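3.2 Rules for the start and end of an episode

Following the practice at Valtside, we wrote down when a recording may begin. The operator stands still, with both grippers low and no object in the fingers.
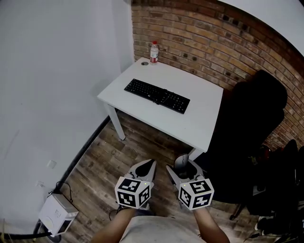 The start rule was the one our operators broke most often, in 18 of 86 episodes. Morfudd Wogan proposed that both marker cubes must be in the head view before the count starts. In Figure 1 the two cubes are nearly level with each other, just above the floor, and we accept this as a valid start pose.

For contact, the rule is stricter – a gripper that holds an object must keep its cube visible to the head camera.
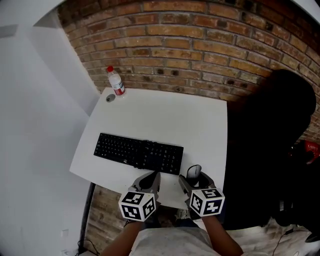 Episodes which break this second rule are marked and kept in a separate folder, so that Gwawr Gethin can check them again by hand.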